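We came to Sillthorpe on a Wednesday in August, and the open day had already started. Rajeshwari Poduval met us at the door and took eight of us upstairs. The room is simple, with white tables on thin metal legs and a floor of planks in brown and gray tones. I liked this floor very much. It makes the room warm, even with so much white furniture.
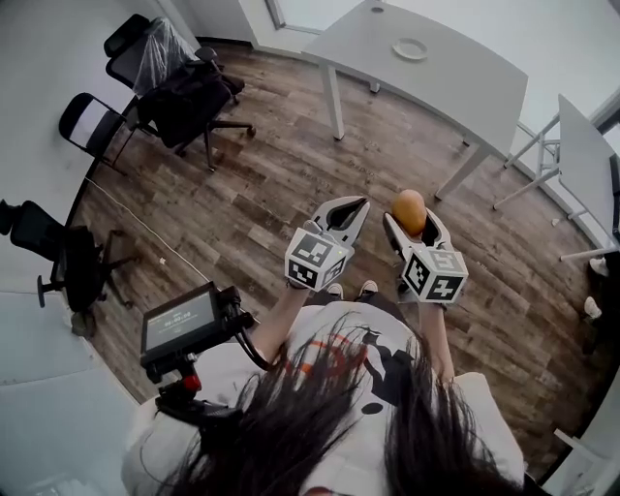
Bjarke Vestergaard told us that the house is 132 years old, but the upstairs was made new two winters ago. The tables came from another office and they paid very little for them. I asked if the floor is difficult to clean — he said they sweep it every evening and that is all.

Coffee was downstairs, with good rye bread. The visit takes over two hours if you ask questions, and we asked many. Bus 29 stops near the gate.

Comments

Delphine F.: Is there an elevator? My mother would like to go.

Bjartur: I was there also. The bread was finished when I came down!

Ásdís Lund: Delphine, only stairs, but they are wide.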